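Notebook, arm cell 2, September, started 9:40

Went through the house rules for tabletop work again before touching anything, as Lilian Kirui wants the Doltow sheet revised. Notes so I don't lose them.

Rule 1, hands up and still before anyone reaches over the table. Keep as written. Wycliffe Lyimo wants "still" to mean motion disabled in software, and I agree. A hand that is merely holding position can still get a command.

Rule 2, backdrop. The sheet says nothing about fabric. Fingers can catch a fold long before they hit anything hard, so I'm adding a line: pull the cloth flat, check for slack near the thumb, and check again after every reset.
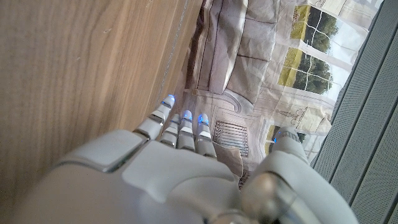

Speed limit near fixed surfaces stays at the lower setting. Bakari asked for an exception during free motion and I said no for now. We can look at it once the Ploltholm log has been read through - 2,776 entries, 131 flagged, and I've only opened 8 of those.

Rule 4, the tape. Objects start inside the taped area and go back there between runs. If the tape lifts, replace it on the same line and write it down here.
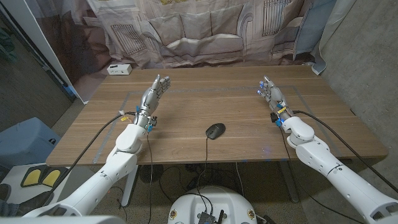 Cables are the weak part of the sheet. It just says "tidy," and each of us reads that differently. Proposed wording: no cable across a walking path, slack at both wrists checked through full reach, foot pedal clear of everything.

Still open: who signs off after a cable change. Matěj Šimko says the operator, Lilian says a second person. Draft goes to both of them by 4 pm.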